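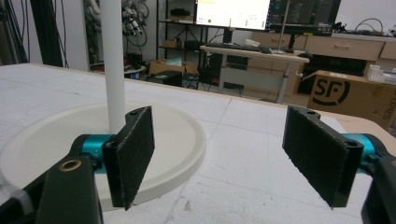 White stand, white base, work table.

About Ziststead

4 min read

Ziststead is a small school and an even smaller shop for people whose kitchens are too little for the things they own. We run evening classes, we visit homes, and we sell a short list of items that we'd have in our own cupboards. If you have a kitchen island, you're very welcome, but you may find the class upsetting.

The business began in a rented flat in Garkness with a kitchen the estate agent called "galley style". The galley in question would have had to belong to a rowing boat. The oven door couldn't be opened fully unless the fridge was shut, and the fridge couldn't be shut unless somebody had eaten the cheese. I lived there for four years and cooked in it most nights, partly out of stubbornness and partly because the nearest takeaway did only one dish and did it badly.

Friends started asking how I managed. I drew them plans on the backs of envelopes. Then friends of friends wanted envelopes, and one of them offered to pay, which came as a shock to us both. Xinyi Gu, who lived upstairs in the same flat with the same kitchen the other way round, pointed out that I was giving advice in the wrong order. People don't want to know where to put the saucepans. They want to be told they can keep them. She has been in charge of how we teach ever since.
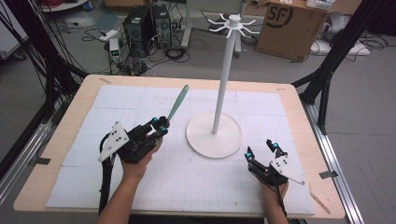

Fanni Vincze

What we teach

Our main course is called The Whole Cupboard. It runs in the evenings from 7pm, in the old seed merchant's on Raju Street, and takes up to 18 people. Everyone brings a photograph of their worst shelf. We look at all of them, and the room usually goes quiet at somebody's tins.

From there we get on with it: what goes at hand height and what can live up a ladder, how to hang things on a wall your landlord is fond of, where mugs should go (near the kettle; you would be amazed), and how to cook for 10 on two rings without anyone finding out. There's a session on inherited china. We keep tissues for that one, and a strong tape for wrapping.

We also do home visits in Garkness and the villages on the Brelteck side of the river. A visit takes a morning. We empty the kitchen on to whatever flat surface you've got, have a cup of tea while you look at it in horror, and put it back in a better order. We don't throw anything away. If you'd like us to look disapprovingly at a fondue set until you give in, that can be arranged at no extra cost.

What we sell

As little as we can get away with. The shop is open before classes and whenever Xinyi is in doing the accounts. It has shelf risers, hooks, stands, jars with lids that fit, and one kind of dish rack, chosen after a long argument that I lost. We tried selling drawer dividers and found people bought them to divide drawers they should have emptied.

Nothing in the shop will change your life. A few of the hooks are very good.

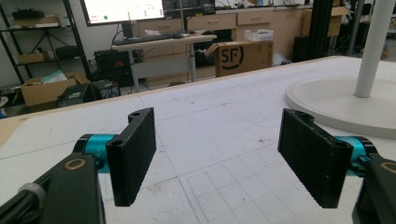

White table top with scuffs, pencil lines and a faint grid.

Who we are

There are four of us, two of whom would rather not be on the website. I do most of the talking in class and most of the home visits. Xinyi writes the courses, answers the email and has the final say on anything involving shelves. Before this she planned bus timetables, and she still thinks of a kitchen as a route with too many stops.

I used to edit cookery books, the sort in which everything is photographed on an acre of oak. I must have let the words "simply clear a large work surface" through to print hundreds of times. I think of the classes as reparations.

Some practical things

New courses start in October and again in spring, and the October one fills first. There are 11 steps up to the door and a level entrance round the back through the yard – ring the bell and we'll come down. Bring a tape measure if you own one, and the measurements of your cupboards if you can face it.

We're happy to talk to landlords, housemates and mothers-in-law, in ascending order of difficulty. Email gets an answer within a couple of days, or sooner if there's a picture of a shelf attached.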